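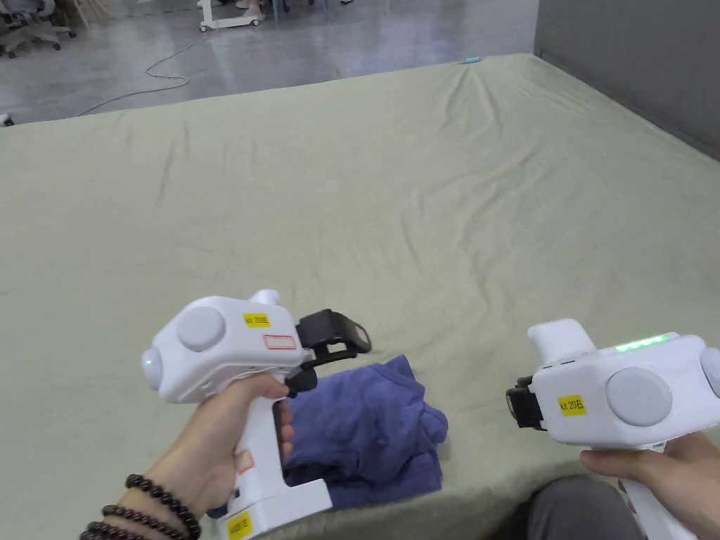
Portfolio fees at agencies - normal or not?

Forum: Models and Photographers > Getting Started
11 replies

lenswork_dana
I had an open call with an agency called Jostach in January. They liked me and want to sign me, but they say I need a new book first, shot by their in-house photographer. The price is $1,180 for two looks and 16 retouched files. I already have test shots from last fall that two other photographers told me were fine. Is it normal to pay for this before signing?

Rollow_studio
No. If an agency wants you, they set up tests with photographers they know, and either the test is free or the agency advances the money and takes it out of your first jobs. Paying up front to the same company that signs you is where I would stop.

mkt_gray
Depends on the market. In smaller cities a lot of agencies do this and some of them do get people work. Mine charged me for a test and I had catalog bookings that spring. I wouldn't call it a scam without seeing the contract.

Rollow_studio
I didn't say scam. I said I would stop. Their income should come from commission on bookings. If most of it comes from shoots with new faces, they have no reason to turn anyone away.

lenswork_dana
The contract says 20% commission and exclusive for the state. Nothing in it about the shoot. That was in a separate email.

F. Engelhardt
I shot tests for 8 years, mostly beauty and some menswear. Ask them three things by email so you have the answers in writing: can you use a photographer of your choice, who owns the files, and which clients booked their new faces in the last season. A working agency answers that quickly. Also ask for the raw selects, or at least the full contact sheet. Two looks and 16 files is a lot of retouching on very little variety. A booker will look at four of them.

pinecone118
Agree with Frauke on the variety. My first book had the same white shirt in half the pages and every client flipped past it.

mkt_gray
Exclusive for the whole state at 20% is pretty standard. The email part is odd, I'll give you that.

tobias_k
What do the two other photographers charge? I paid a guy $300 for a half day at Baumgartner (rental studio, north light, no heat) and those pictures got me my first agency. Nobody asked who took them.

lenswork_dana
One was free, a trade. The other was $250. I sent Jostach the questions last night.

Rollow_studio
Good. Don't put down a deposit while you wait.

lenswork_dana
They wrote back. I can't use my own photographer, they keep the files and license them to me for "self promotion", and they didn't answer the part about clients. I told them I'd pass for now. Skutetti has an open call next month and their site says digitals only, so I'm going to that with plain snapshots.

mkt_gray
Fair enough. Bring flats and heels both, they will want to see you walk.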